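Blog > Workshop > Money

What the second robot will cost us

17/02/2022

Shirt folding is still the main job at Fedstead, and it's the job I'm budgeting around.

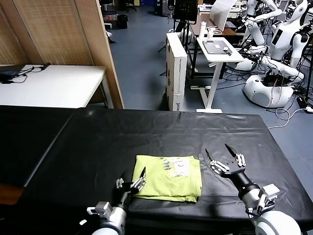 Where the money goes

Rokeya Ranasinghe and I went through the spring list on Monday. We have 3 lines left open.

Hands come first. I want a spare pair on the shelf before we buy anything else — a repair took eleven days in the fall and we lost all of them. I've put down a deposit of $1000 and the balance is due on delivery.

Next is table covering. The black plastic creases, and I'd like to try a matte cloth. Catside quoted $467 for enough to do every table, cut to size. I asked for a smaller piece first and haven't heard back.

Last is cable covers and floor channel, a little over $200. Vasanthi Debnath wanted this moved up the list and she's probably right. It's cheap and we keep putting it off.

I left out a new desk and more shirts. Shirts come out of petty cash.

The Varnadance quote for the service plan is good until the end of February. I still need to ask them whether shipping is included both ways.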